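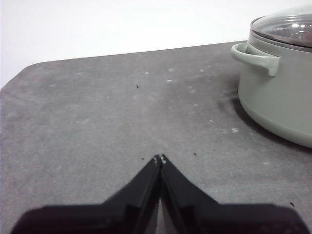

Wrist camera view used in the Wusura method, with the gripper fingers together and a lidded pot at the upper right.

Search this encyclopedia
Search
Go
Advanced search

Wusura method

The Wusura method is a procedure in robot learning for teaching a robot arm to handle household objects from the pictures taken by a small camera at its wrist. It was developed at the Sadeghi Laboratory in Tomham and belongs to the wider family of imitation learning methods, in which a robot copies movements first made under the control of a person. Its distinguishing feature is the treatment of the approach, the part of a movement that comes before the gripper touches anything.

Background

Many imitation learning systems use at least two cameras, one fixed above or beside the table and one carried by the arm. The fixed camera shows the whole work area but must be kept in the same position between teaching and use. A wrist camera moves with the arm and needs no such care, but an object may lie at the border of its view or outside it altogether. In early trials at Tomham, arms guided by the wrist camera alone often began to close the gripper too soon, or moved past the object and did not return.

The laboratory traced much of this to the way demonstrations were recorded. Operators tended to start each one with the object already near the middle of the view, so the trained system had seen few cases in which it first had to turn toward its target.

Procedure

Demonstrations under the Wusura method are divided into 2 stages, named approach and contact. The approach stage begins with the target placed well away from the center of the view. The operator then brings the arm toward the object until a chosen part of it, such as a handle, lies ahead of the fingertips. The contact stage covers everything after that point, including grasping, lifting and setting down.

A separate network is trained for each stage. The approach network predicts only the direction and distance of travel, and holds the fingers still. The contact network controls both the arm and the fingers. A small switching model, known as Fimo, compares recent camera pictures and decides when control should pass from one network to the other. Fimo may also pass control back — for example, when an object slips out of reach — and the approach is then made again.

The fingers are left in view on purpose. They appear in the same part of every picture and give the networks a steady reference for judging how far away an object is. Backgrounds are kept plain during teaching, but the table is not specially cleaned, and small marks and specks on its surface are treated as ordinary variation.

Results

The main study used 2000 demonstrations with kitchen objects, among them pots, bowls and cups. Testing consisted of 701 trials on objects that had not been used in teaching. The laboratory reported success in 71 percent of these trials, counting a trial as successful only if the object was lifted and set down again without help. A single network trained on the same demonstrations did less well, with the largest gap on objects that started near a corner of the view.

Lidded pots were among the harder items. Reflections on glass lids changed sharply as the arm moved, and Fimo sometimes read the change as a sign that the handle had been reached.

Limitations

The method assumes that some part of the target is visible at the start. It includes no search behavior, and an object wholly outside the view is ignored. It has also been tested only with grippers that have two fingers — hands with more fingers would hide a larger share of the picture. Training two networks takes longer than training one, and the demonstrations must be marked by hand at the point where the first stage ends.

Related articles
Behavior cloning
Camera calibration
Fimo (switching model)
Imitation learning
Parallel gripper
Sadeghi Laboratory
Visual servoing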